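Stoltton's Salt Labels, Seven Months In

17/02/2018

When the town of Stoltton began requiring salt warnings on restaurant menus last July, Nabila Slaoui had already spent two years arguing for them. She is a dietitian by training and now runs the nutrition program at the Stoltton health department. The rule covers any restaurant with three or more locations. A dish with more than 900 milligrams of sodium has to carry a small black triangle next to its name.

We spoke in her office for a little over an hour.
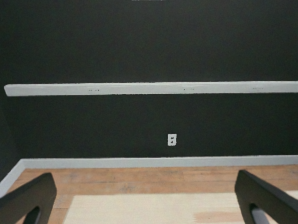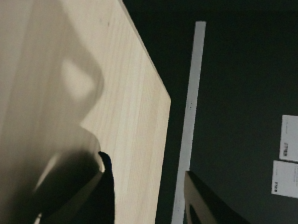
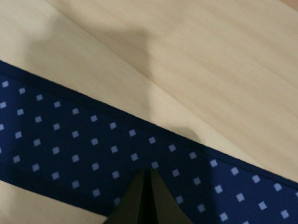 The triangle is too small and most customers take it for a spice rating, according to Metwally, and the town should have printed the word "salt" and been done with it. Slaoui has heard this complaint many times and agrees with part of it.

"The symbol was a compromise," she said. "We wanted the number printed on the menu. The restaurants wanted nothing. What we got was a triangle with a footnote at the bottom of the page, and the footnote is in very small type. If I could change one thing tomorrow, that would be it."

The limit itself was also argued over. An early draft set it at 760 milligrams, which would have put a triangle next to nearly every soup and sandwich in town. Slaoui supported that number at first and then changed her mind.

"If everything on the page has a warning, people stop reading the warning," she said. "I still think 760 is closer to what a meal should have. But a label has to help you pick between two things on the same menu, and at that level it didn't."

Some of the effects have been easy to see. Cuvari, a chain of lunch counters with four locations in Stoltton, sent in its lentil soup for testing before the rule took effect. It came back at 943 milligrams. The company cut the salt in the stock, added more lemon and cumin, and got under the line in its second try. The soup is sold without a triangle.

"They didn't announce it," Slaoui said. "I asked them if they wanted to, and they said no. They were worried that if you tell people you took the salt out, they'll say it tastes worse. As far as I know they haven't had complaints."

Gundema, which sells flatbreads and grilled meat, took the other road. It left its recipes alone and put the triangle on 11 dishes. Slaoui said the company has been cooperative, files its paperwork on time, and has told her plainly that it does not plan to change the food.

"That's allowed," she said. "The rule is about telling people. It was never a rule about what you can cook — some people on my side of this forget that."

She is careful about what the labels have done for anyone's health. The department has no figures on blood pressure yet, and she does not expect any for years. It is also hard to know what customers would have ordered without the rule. The department ran a short survey outside several restaurants in the fall, and Slaoui described the results as mixed. Many people had noticed the triangle. Fewer could say what it meant, and fewer still said it had changed their order.

"I'm not going to stand up and say we lowered anyone's blood pressure with a triangle," she said. "What I can say is that a few kitchens measured their salt for the first time. Before this, a lot of cooks were guessing."

Small restaurants are exempt, and she would like to keep it that way. Lab testing costs money for each dish, and a family place that changes its specials every day would have trouble keeping up. The department offers a free class for owners who want to cut back on their own. Attendance has been low. She is thinking about moving it to mornings, before the lunch prep starts.

The rule comes up for review in July. Slaoui plans to ask for larger type in the footnote and for the triangle to appear on online ordering pages, which the current wording leaves out. She said the online part matters more to her than the type.

"Half the orders at some of these places come in by phone or on a website," she said. "Those customers never see the menu on the wall."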